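Workshop > Bench Tips > Sharing the bench with a robot

Sharing the bench with a robot: what we've picked up so far

I've folded paper for a living at Khalaf for longer than I'd like to work out. Cards, inserts, envelope liners, the little folded tents that go on restaurant tables. So when the two-arm bench came into the Trarley shop I had opinions, most of them rude. I'm writing this in a very different mood! I love working next to the thing, and I've collected a pile of tips along the way that might help anyone else whose handwork is about to get a mechanical neighbor. Most of them would do you good at a kitchen table too.

Start with paper you know

Pick one stock and stay with it until everybody, you and the machine, is comfortable. We chose a plain colored sheet with no coating and no print. Put the first crease in by hand, run your bone folder down it once, firmly, and only then hand it over. A sheet that already knows where it wants to bend is so much easier to work with. If you're using up offcuts, sort them by thickness before the shift, and keep the curled ones for scribbling on.

Grain matters as much as it ever did. Tear a scrap both ways, see which tear runs straighter, and fold along that. I mark the grain with a pencil tick on the back corner of the stack and it saves me a lot of muttering.

Diagonal folds are the fussy ones. On a long folded shape, get the center crease right and leave the slanted folds at the ends for later. One pair of fingers minding each end of a sheet is a setup any paper folder would give a lot for (I have used my chin, a mug and a stapler). 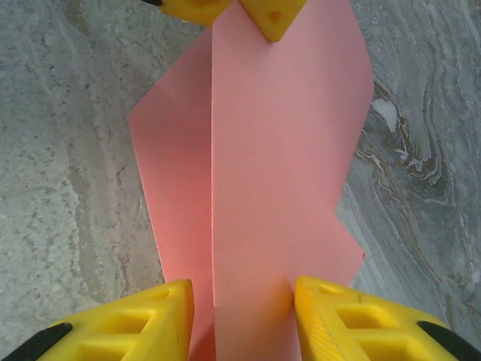 A reader in Cornley wrote in to say that her shop went the other way around, slanted folds first and the center line last, and that it cut down on spoiled sheets for them. She also wanted to know whether the folders on our side felt they were being trained out of a job, and said hers had worried about it for a whole summer before anyone asked them.

Both good points. I've tried her order by hand and it does work nicely on lighter stock. On heavier stock I still like the middle first. As for the worry, yes, we had it, and I'd tell any manager reading to talk about it on the first day, out loud, with the coffee on. Our hours stayed the same. What changed was what's in them: more setting up, more checking, more of the odd custom jobs that used to get squeezed into Thursday afternoon, and far less of the same fold over and over until your thumbs ache. My thumbs would like that put in bold.

Set the bench up the same way every morning

I used to think I was tidy. Then I started working with something that's taught on a particular layout, and I found out I was only tidy-ish. A few habits that stuck:

Wipe the surface with a dry cloth before anything else. Paper dust builds up faster than you'd think.

Take a photo of the bench when it's right, print it, and tape it inside the cupboard door. When something looks off, compare.

Put the checkerboard down where it belongs and then leave it alone. If you've bumped it, say so. There's no shame in it, and it beats an afternoon of wondering.

Give cables a look along their whole length, base to wrist, and press any loose tie snug again. I do it while the kettle boils.

Choose paper that stands out from the table. Ours has a busy stone pattern, so a strong color is kinder on everyone's eyes, mine included.

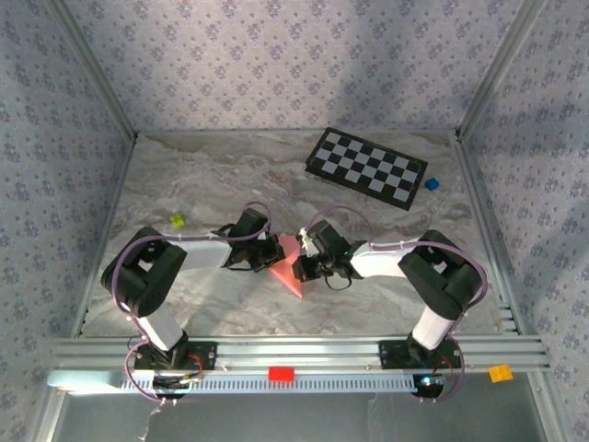 The other half of a good morning is knowing what you're going to ask for. We write the day's jobs on a card and clip it where both shifts can read it: stock, fold, how many, who's checking. Esar, which is what we call the job sheet program in the office, has all of that too, but the card is what people look at. If a job has more than one fold, draw it. A drawing with arrows beats a paragraph every time, and you don't need to be any good at drawing. Mine look like squashed kites.

Batch size is worth a thought as well. We set out 80 sheets at a time. Bigger stacks lean, and a leaning stack gives you crooked first creases before the arms are even involved.

Learn to watch without hovering

This was my hardest lesson! When you've done a job with your own hands for years, standing back feels like idling. Give yourself something to do at the next bench, set a kitchen timer for 10 minutes, and look up when it rings. You'll see more with a fresh look than you would by staring. I sharpen knives, cut blanks, or catch up on the custom orders, and I get through a surprising amount.

And when you do look, look at the crease. Wandering creases show up early if you sight along the sheet the way you'd sight along a plank.

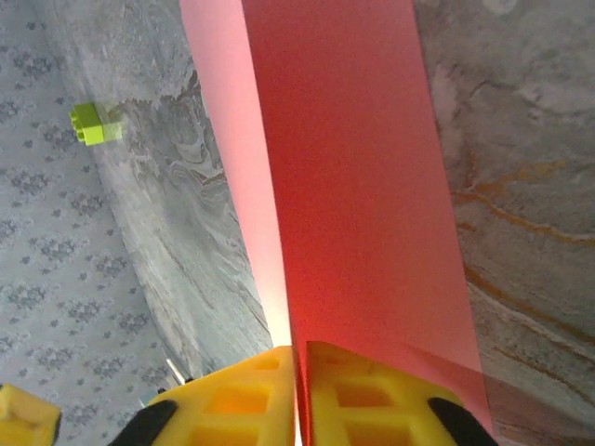
Holding a fold is a skill we never used to talk about in our shop. Everyone had their own way and nobody compared. Getting ready for the bench meant three of us sat down and tried to explain what our fingers were doing, and we found we all did it differently. One pinches flat across, one rolls it, and I clamp way too hard. What I've settled on is much closer to how those yellow fingers have it, with the crease running through the gap and a bit of finger either side, down at the end where it's narrow, and the rest of the sheet left to open up as it likes. Try it on a napkin. My own folding has improved from copying it, which I did not see coming, and the newer folders have taken to it right away because there's finally something to point at.

That's the part I'd shout about if you asked me what automation changes for the people in a small shop. It gets the knowledge out of people's hands and into the open, where you can argue about it. We now have a folder of notes on every stock we carry. Before, it was all in a couple of heads, and one of those heads retires in August.

Keep a small box of practice bits

Bright blocks, a scrap of felt, a square of colored paper, a few odds and ends that are easy to pick up and easy to spot. They're handy when you're showing a new person how to start and stop the arms and you don't want to spoil good stock doing it. Store them in something with a lid, and give each one its usual place so you'll know if one has gone walkabout. New starters get 30 minutes with the box before they go near a real job, and it's the most cheerful half hour of their week. Let them laugh. Let them get it wrong a bit, too.

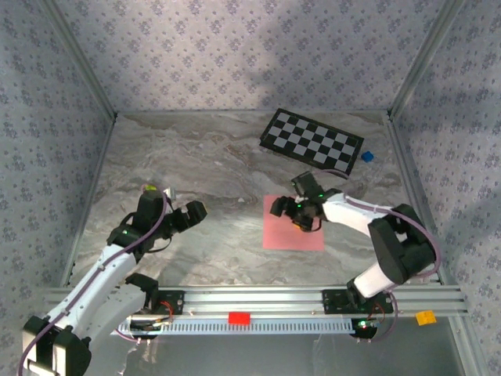

Right arm over the pink mat, left arm reaching in from its side.

Last few, in no order

Hair tied back, sleeves up, lanyard off, same as for the guillotine.

Learn where the stop button is with your eyes shut. Then check the person beside you knows it.

Save your spoiled sheets for a week and sort them by what went wrong - I was blaming the arms for a batch that turned out to have been stored next to the radiator by me.

Swap over mid-shift. Whoever is minding the bench in the morning should get hand jobs in the afternoon, and the other way around. You keep your touch that way.

Ask for the boring job to be next. We all made a wish list of the folds we like least, and the table tents won by a mile. They're going on the bench as soon as the new stock arrives, and I can't wait.

80 shares
10 comments

Related
Bone folders: cleaning, storing and when to give up on one
Finding paper grain without tearing anything
What to put on a job card
Easier on the thumbs: stretches for bench workers
Storing colored stock away from sun and heat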